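4.3 Drenagem: esvaziamento do reservatório e registo do volume

Esta secção destina-se a doentes que regressam a casa com o dreno Verik após cirurgia mamária, e a quem os ajuda. Leia primeiro a secção 4.2 (higiene das mãos).

Material: copo graduado, compressas, luvas descartáveis, folha de registo Osum.

1. Lave e seque as mãos. Calce as luvas.

2. Feche o grampo do tubo, junto ao reservatório.

3. Abra a tampa da válvula sem tocar no bocal interior.

4. Verta o líquido no copo graduado, com o copo pousado numa superfície plana. Leia o valor ao nível dos olhos.

5. Limpe o bocal com uma compressa, comprima o reservatório até ao fim e feche a válvula sem o largar.

6. Abra o grampo. O reservatório deve manter-se comprimido. 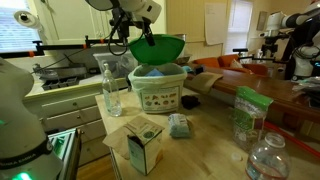
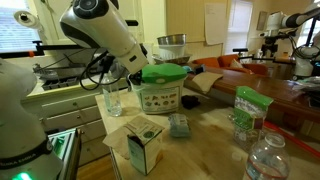

7. Anote data, hora, volume em mililitros e cor do líquido. Com dois drenos, use uma coluna para cada um.

8. Deite o líquido na sanita, descarregue e lave o copo. Coloque luvas e compressas no lixo comum, em saco fechado.

Nota – Esvazie o reservatório de manhã e à noite, e sempre que o nível atinja 100 ml. Acima dessa marca a sucção diminui.

Nota – A cor passa habitualmente de vermelho a rosado e depois a amarelado. O volume desce de forma irregular; um dia mais alto, isolado, deve ser anotado e comunicado na consulta seguinte.

CUIDADO – Não puxe o tubo nem o prenda à roupa interior. Use a presilha fornecida.

CUIDADO – Não retire o dreno em casa, mesmo que o volume seja nulo.

Ligue para a linha de enfermagem da Clínica Clundard, extensão 661, se o reservatório se encher de ar repetidamente, se o líquido tiver mau cheiro ou se houver vermelhidão em redor do ponto de saída. Em caso de hemorragia abundante ou dificuldade em respirar, ligue 112.

Revisto por Tamsin Whitelaw, enfermagem cirúrgica, 2019-06-05. Substitui a folha de fevereiro.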